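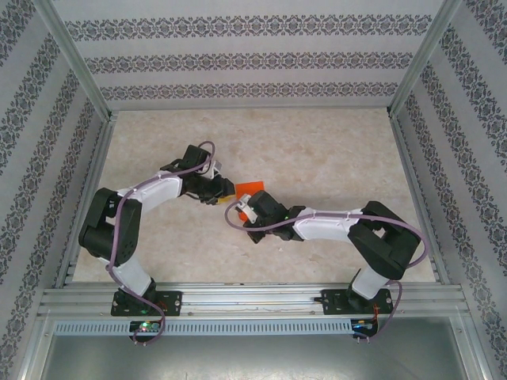 The Trouble With Two Good Arms

Makers of planning software say the hard part of two-handed work is solved. A winter in a small lab suggests the solved part was the easy one.

Covadonga Montoya keeps a text file on her desktop called "worked in the demo." It has grown long enough that she now searches it by keyword. Each entry is a feature that a vendor, a paper or a colleague said would handle the problem of two arms sharing one small space, followed by the date she tried it and a word or two on what went wrong. The most common word is "waited."

Montoya runs the control software group at Vurudville, a company that sells planning tools to people who build small bimanual cells. The pair on her bench are white and black, side by side on an aluminum rail, and they reach in toward a floor of beige marble pattern where the work is done. The work, when I visited in February, was a flat orange square. Both grippers were meant to get to it. Neither was meant to hit the other.

It sounds like a modest thing to ask. The sales pages certainly make it sound modest. Tillenero, the planner Vurudville ships, is described on its own site as "collision-free by design," and I asked Montoya what she thought of the phrase.

"It's collision-free the way a parked car is," she said.

The complaint is a specific one. A planner that treats two arms as a single machine has to search through every combination of joint angles that both of them can take, and the search gets expensive fast. So most products cheat. They plan one arm, freeze the result, and plan the second around it as if the first were furniture that happens to move. In open space the cheat is fine. Over an object small enough that the grippers nearly touch, the second arm often has no path left, and it stops and waits for a gap that the first arm has no reason to open.

Tillenero's answer is a scheduler that slows one arm down or lets it back off a little. Josué Aguiar wrote most of it. He showed me the log from an overnight run: 695 attempts at bringing both grippers to the square from random starting poses. The summary at the bottom was cheerful. I asked how a success was counted, and he scrolled up for a while before he found it. A run passed if both grippers ended inside a tolerance zone and no contact was flagged between the arms. Whether the square had been shoved across the floor on the way didn't enter into it.

"That's a perception question," Aguiar said. "The planner gets a pose for the object and trusts it."

You hear this sentence, or one like it, everywhere in the field. Planning trusts perception. Perception assumes the arm is where control says it is. Control assumes the calibration is still good. Each group can show you a chart in which its own layer does well, and the charts are mostly true. I have yet to be shown the one for the whole stack.

Perception at Vurudville belongs to Ademir Guerra, who is less defensive than I expected. His pose estimate for the square is good while nothing is in front of it. Once the grippers close in, the estimate gets worse at the moment the planner needs it most. His code then holds the last confident pose for up to 10 frames. After that it reports the object as lost, and until recently Tillenero read "lost" as "no obstacle."

Read that again if you are thinking of buying one of these.

The bug was fixed over the winter. Guerra found it while chasing something else, and the fix was 4 lines long. He doesn't think it was the last of its kind, and he'd like the message between the two modules to carry an uncertainty figure that the planner is forced to read. That change has been on the roadmap for two releases.

Competitors aren't obviously ahead. Gerardo Marras, who consults for Karagiannis, a rival toolmaker, told me their planner searches both arms together and gives "true bimanual motion." I asked about planning time over a small object. He said it depended on the case. I asked for the case in the brochure, and he said that one had been planned in advance.

There are people who think the planner is the wrong place to look. Jailson Brito, at the software shop Flisov, trains policies that map camera images straight to joint commands and skip the explicit plan. He has a point about brittle interfaces. He also couldn't tell me what his policy would do if the square were a different size, except that it would need more data. When a planner fails, Aguiar can open the log and find the line. Brito's log is a column of numbers and a video.

I asked Montoya whether she would put Tillenero in a cell where a stalled arm costs money. She said yes, with a timeout and an operator close by. Then she asked me to leave out the part about the operator, thought about it, and said I could keep it in.

The uncertainty field is now planned for version 7.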